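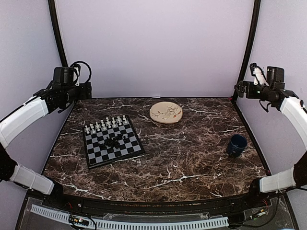
Open day at Batau, April 4, 2019. Notes typed up same night, so excuse the state of them.

Got there late, parking was a mess, the front lot was full of visitors by lunch and they had us walk round from the Pruitt building. Badge, coffee, safety talk. Then upstairs to Efa Ifans, who runs the two-arm lab and had 42 minutes for me between tours. She kept checking the clock. Fair enough.

I asked first why chess. Everybody asks that, apparently. "People think we're building something that plays," she said. "I had a dad this morning who wanted to know its rating. It has no rating. It doesn't know what a move is. It knows a piece is lying down and should be standing up, on a certain square, facing whatever way."

So putting the set out is the job. The playing is somebody else's. Her line is that a jumbled heap of small dark pieces is a nastier problem than anything they get sent by paying customers. They overlap, they roll, and half of them are black on a black square. "You grab for a pawn and you've got a bishop too. Or you've got the bishop and you think it's a pawn."

Her colleague Piroska Hajdu came in partway through and sat on the edge of the desk. She does the software side, came over from Dratport in January. I asked what had changed since she got here. "The patience," she said. "Before, they'd let it try the same bad grasp over and over. Now it backs off and looks again from higher up. Slower. I get complaints about slower."

How slow? A full reset of one color took 16 minutes on the last good run, Hajdu said. Ifans made a face at "good." The program they use to track all this is called Piltico, in-house, and it has 400 runs logged so far. I asked how many of those were failures and got a look from both of them. "Define failure," Ifans said. Knocking over a neighbor counts. Losing a pawn under the table counts, and that happens more than youd think.

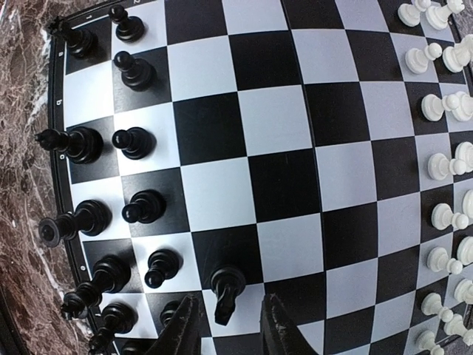 The knight is the piece they both complain about. Pawns are easy, Ifans said, round head, round base, take it from any side you like. Rooks fine. "A knight has a front and a back and a nose. Close on the nose and it turns in your grip." And then there's the room to work in, or the lack of it. The black knight out ahead of the pawns, with a finger on each side of it, is a comfortable one, she said, open squares in front. The b-file square on the back row is another matter: rook on one side, bishop on the other, a pawn in front. Hajdu pointed out the scratches along the insides of the fingers. She'd like new ones. She has asked.

I wanted to know about the tall pieces too. Seen from the wrist they all lean, the king most of all, its top ends up well away from its base. Doesn't that throw things off? "It threw me off," Hajdu said. "The first week I was aiming at heads. You have to aim at the base and then think about where the head is really." Ifans said they still argue about this. Didnt get the whole argument, somebody knocked to say the next tour was on the stairs.

Quick ones on the way out. Does either of them play? Ifans no. Hajdu yes, badly, on her phone. Will it ever be a product? "No," from both, same time. The customers want cable ends and small bottles. The chess stays a test bench, and something for open days.

Next tour came in, mostly schoolkids, one of them nine and already asking why it doesn't just use a box with slots. Hajdu said that was a very good question and started to anser it. I left them to it.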